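Tame Your Cable Tangle in One Short Sitting

I love this job! Half an hour at a table and that knot of black leads you've been ignoring is sorted for good.

What you need

A table with a cloth on it (leads slide less and nothing gets scratched), cable ties and a marker.

Step 1. Lay it all out

Tip everything onto the cloth and spread it wide. Plain blue is my favorite – black cables really pop against it.
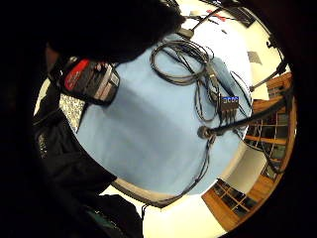
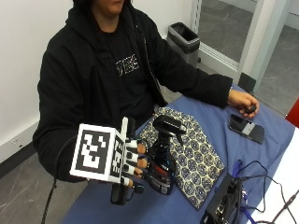
Step 2. Free one lead at a time

Start from a plug and work back through the loops. Don't yank! My worst knot took 19 minutes, and it was so satisfying.

Step 3. Coil and tie

Make loose loops as wide as your hand, then add two ties, one on each side.

Step 4. Label both ends

Write what it belongs to, then drop it in a box. I use a Kellen box with a lid – it fits right under the desk.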